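Flat Work: Folding Black T-Shirts at the Kitchen Table

Most households own more black T-shirts than any other single garment, and most households fold them badly. The reasons are mechanical. Jersey knit stretches more across the body than along it, it curls at a cut edge, and it has very little stiffness of its own. A woven shirt will hold a crease while you reach for the next sleeve. A knit shirt slides back.

Colour adds a second problem. On a white or grey shirt, the side seam and the hem stitching show as a thin shadow, and the eye uses them as guides. On black they almost vanish. Folders who work by eye tend to drift off the centreline by the second fold, and the error carries through to the finished stack.

The method set out below was worked up over a wet March on an ordinary table, using shirts of mixed age and weight. It needs no board and no clips.

The surface

A pale, hard table is the best choice for dark knits. Contrast gives you the outline of the garment, which replaces the seam as your guide. A bed is too soft: the fabric sinks, and every pull on one corner moves the whole shirt. An ironing board is too narrow for anything larger than a child's size.

Height matters as well. A table at 90 centimetres suits a person who folds standing up. Standard dining tables sit lower than that, and for a long session it is easier on the back to pull up a chair and work seated. Wipe the surface first and let it dry fully. Black cotton picks up crumbs and lint readily, and it will show both.

Lay the shirt face up with the collar pointing away from you. Spread the sleeves out to each side before you touch the body. Then take the hem between finger and thumb, lift it slightly and draw it toward you. The lift breaks the contact between the cloth and the table, so that the knit can relax to its natural length. Pulling without lifting only stretches the part you are holding. 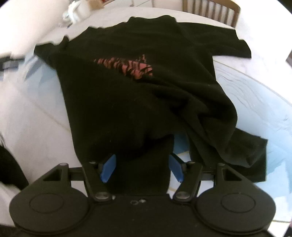
Working out the wrinkles

Wrinkles in a spread shirt nearly always run on the diagonal, from the chest toward one corner of the hem. They mean the front and back panels are out of line with each other. Smoothing the front with a flat palm hides the trouble and leaves the back panel bunched underneath.

The fix is to treat the two layers as one. Pinch front and back together at the hem, close to the side seam, and check that the stitched edges meet. Move to the other side and repeat. If one panel is longer, the shirt has probably twisted in the wash, a common fault in cheaper tubular knits that have no side seam at all. Split the difference and move on. No amount of handling will square a twisted shirt.

Printed shirts need one more step. A large print is stiffer than the cloth around it, and it will set its own fold line if you let it. Place your folds outside the edges of the graphic where you can. Older rubbery prints can stick to themselves in a warm cupboard, so fold with the print facing out.

The fold itself

1. Bring one side in toward the centre, with the fold line running from mid-shoulder straight down to the hem. Lay the sleeve back on itself so that it stays inside the new edge.

2. Repeat on the other side. The two folded edges should be parallel. Check the width at the shoulder and again at the hem.

3. Fold the hem up to a point just short of the collar. Leave a gap of 4 centimetres. The neckband is thicker than the body, and a fold that covers it will rock when stacked.

4. Fold in half again for a shelf, or in thirds for a drawer.

The finished width depends on the storage. Shelves in the Onholm cabinet used for these trials take two stacks side by side if each shirt is folded to 300 millimetres. The narrower Gidix drawer insert wants the shirts on edge, and for that a tighter third fold works better. Stood on edge, 13 shirts filled one insert without crushing.

Clearing the table

Tables that serve for laundry usually serve for other things too. It is worth deciding at the outset which end is for folding and which end is for everything else. Push whatever lives on the table to the far end, against the wall if there is one, and leave it there until the last shirt is done.

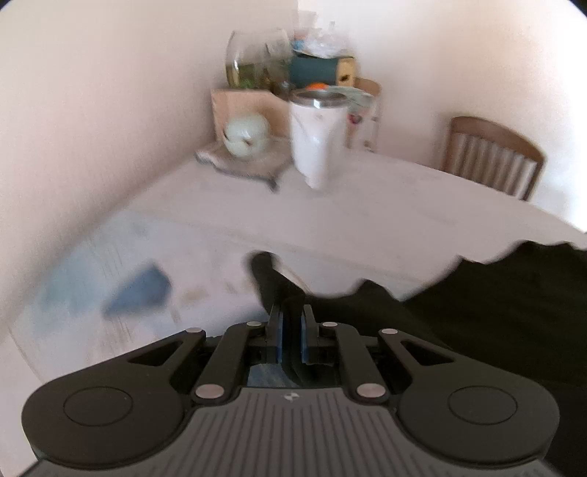 Unfolded garments should go to one side only, and finished ones to the other. The usual mistake is to let the unfolded heap creep inward until there is not enough room to spread a pair of sleeves. Once that happens, people start folding in the air, against the chest, and the results are uneven. If the heap is large, leave most of it in the basket and bring the shirts up one by one.

Sort by weight before you start. Heavy cotton at the bottom of a stack stays flat under load. Thin or worn shirts go on top. A Sakalauskas heavyweight tee, washed many times, still made the best base layer of anything we tried, while the lighter Nosel blanks slid out of any stack more than a hand high — they do better on edge in a drawer.

How much any of this matters depends on how long the shirts will sit. For clothes worn again within the week, the first two folds are enough.
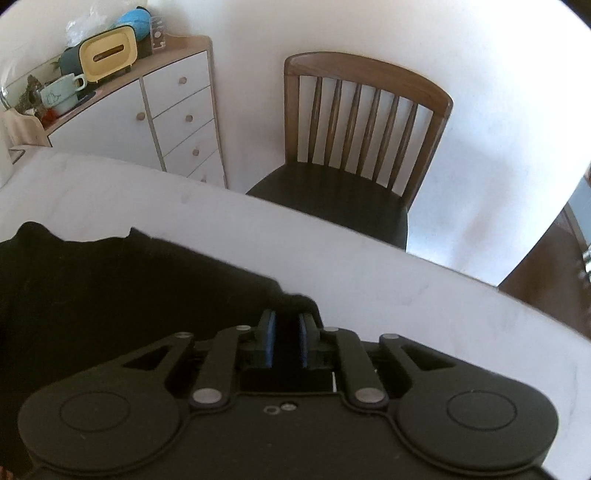 Kevin Moynihan thinks even that is too much. He hangs every black shirt he owns, he told us on a Wednesday evening with his own washing still on the line, and he has no plans to change. Folding leaves a pale crease across the chest after a few months, he said, "and on black you never get rid of it."

He has a point about the crease. Repeated folding along the same line wears the surface fibres, and dark dye shows the loss early. Moving the fold line slightly each time spreads the wear. Hanging avoids it altogether, but it brings its own fault: heavy knits lengthen under their own weight, and the shoulders take on the shape of the hanger. A wide, rounded hanger reduces the second problem and does little for the first.

For anyone short of rod space, the table method remains the practical choice. Fold the shirts once they are fully dry, turn each stack over when you add to it, and keep the oldest shirts where you will reach them first.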